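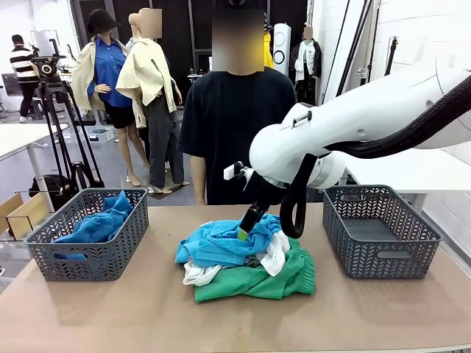

Laundry pile, light blue on top, green at the bottom.

Six weeks without a washing machine

Quick one tonight because I have to be up at 5 and I've been promising this post since the start of September. Several of you asked what happened with the washer. Long story. Typing fast, forgive me.

So. The Grotus died. Mid-cycle, full drum, all the towels, door locked. It made a noise like a fork in a blender and then no noise at all. I stood there pressing the button like a person waiting for an elevator. Nothing. Unplugged it, plugged it back in, nothing. Had to drain it through the little hatch at the bottom with a baking tray under it, which holds approximately one sneeze of water. Kitchen floor, hallway, one sock. Mine.

I called Hubert Bielecka, who fixed my mother's dryer years ago and is the only repair person in Trisarstead who picks up the phone. He came the next morning, tipped the machine forward, said "hm" and asked how old it was. I said I didn't know, it came with the apartment. He said "hm" again. Bearings gone, and something on the board cooked as well, and the board is not made anymore. He charged me for the visit only and took a coffee.

New machine: out of stock. Then in stock but the wrong depth. (Measure your alcove. Measure it with the baseboard. I did not measure it with the baseboard.) Then six weeks for the right one.

Six weeks! I have a job with a uniform and a kid who does soccer.

The laundromat years, condensed

There is one laundromat in walking distance, on Makowska Street, called Keven. Just Keven. I asked once and the woman at the counter said it was like that when she bought it. Sign's faded, the E's are a different blue from the other letters.

I'd forgotten what it's like. Last time I used one regularly I was twenty-two and had basically one load in the whole world. Jeans, sheets, done. Read a magazine. Now it's a haul. Down the stairs, up the hill, past the school, everyone you know drives by and waves while you're carrying your underwear.

First trip I did it all wrong. Went on the weekend in the middle of the day. Every machine going, people sitting on the window ledge, a toddler in the one cart. Waited ages. Then I only had bills and the change machine had a paper sign on it. Walked down to the bakery, bought a roll, asked for quarters, got a look.

Second trip I went at 6 in the morning and it was heaven. Two other people in there, no talking. Radio on low. Warm. I got three washers next to each other and had the whole week's wash finished before my shift. After that I never went at any other time.

Things I learned, in no order:

Put the detergent in a jar. Carrying the big jug up that hill is stupid and it leaks in the bag.

The big front loaders at the back are worth the extra. Sheets come out of the small ones in a rope.

Dryer 5 runs hot. Dryer 2 doesn't really run at all, it just kind of turns things over. Don't put a hoodie in 2.

Bring a book you don't care about. Mine got fabric softener on it.

Check pockets. I washed a whole pack of tissues with my black work pants and I'm still finding it. It was in the cuffs. It was in my SHOES somehow.

Nikola's system

Nikola Górecki, downstairs, offered me her machine on evenings when she's at choir. Lovely of her, and I did use it for emergencies (soccer kit, the Incident with the gravy). But using somebody else's washer is odd. You notice everything. She has hers so organized -- delicates here, darks there, a little dish for buttons. I felt like I should wipe my feet before opening the drum.

She's a one-load-a-day person. Every day, small load, on when she gets up, hung before work, put away at dinner. I've always been a do-it-all-on-Sunday-no-matter-what person, and I grew up in a house like that, my mom had the whole thing going from breakfast and you couldn't get to the bathroom for wet sheets. I thought that was just how it was done. Nikola thinks it's insane. She said why would you save up a job you hate until it's big enough to ruin a day. I didn't have an answer.

So I've been trying it her way. Not perfectly. I skip days. But a small load takes no time to put away, and I hadn't clocked that putting away was the part I hated. Washing is nothing, the machine does it. It's the basket of clean stuff that sits in the bedroom until you're just getting dressed out of it. Then the dirty things go on top of the clean things and you can't tell, and you do the sniff, and back it all goes. I bet a third of what I washed last year was already clean. Embarassing but there it is.

What I actaully wear

The other thing that happened. When you have to carry it all up a hill you get very interested in how much there is.

By the second week I was wearing the same handful of things. Two pairs of jeans. Gray sweater. Work stuff. One nice shirt. The rest just sat there. So one evening I pulled everything out of the closet and the drawers, and under the bed too, and counted. Not shoes or coats, just clothes that go in a wash. 91 pieces. Ninety-one! For one adult woman who wears a uniform all week.

Some of it I couldn't have told you I owned. A skirt with the tag on. A sweatshirt from a fun run I didn't run. Leggings with no stretch left, I was keeping them for painting. I don't paint.

I'm not going to do a big decluttering speech, there's enough of those. I bagged up a lot of it, some to the thrift store, some to my sister, who sent half back. The fun run shirt stayed. Don't ask.

The kid's drawers were worse because he grows. Shorts from two summers ago rolled up in the corners, like somebody was insulating the dresser with them. He tried some on for a laugh and got stuck. We had to take a break.

Folding, since people asked

I'm a bad folder. Was. Still am, but less. What helped was doing it standing up at something flat, right away, while it's warm. Not on the bed. The bed is a trap, you sit down, then you lie down, then it's ten o'clock and you have a pillowcase on your face.

Biggest stuff first so the heap goes down quick and you feel like you're winning. Shorts are easy, in half and then over again, they don't have to be pretty. T-shirts I do in thirds. Fitted sheets I roll into a ball and put at the back and I will not be taking questions.

Two baskets helps a lot. I used to have one and everything went round in a circle.
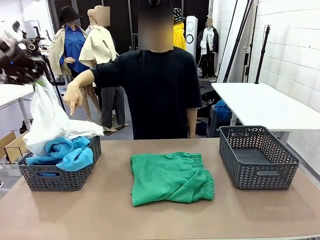 The new one

It came! Two guys, very quick, one of them had to take his shoes off because of the mud and had a hole in his sock and apologised to me about four times. It fits. With the baseboard. I checked before they cut the straps off.

It plays a song when it's finished. A whole song, quite long. I've been through the manual to find out how to turn it off and there's a page on it but it's for a different model. The kid knows all the notes already and hums it at breakfast.

First load was towels, obviously. Had to be. I sat on the kitchen floor and watched them go round for a bit, with tea. No shame. Hubert rang that evening to see if it had turned up, said to leave the door open between washes and not to use so much detergent, everybody uses too much. I was using double, if I'm honest. Maybe more.

I do miss Keven a bit. Not the hill. But that early hour in there, nobody wanting anything off me, the windows all steamed up and the radio going. I might take the comforter up there when it gets colder, it won't fit in the new machine anyway. I tried. It went in but then the door wouldn't shut and I had to pull it out again like a calf.

Ok that's it, it's late and there's a load waiting. Soup recipe next time for those who asked, I haven't forgotten, I just can't find the bit of paper. If anybody has that same machine with the song, PLEASE tell me which button.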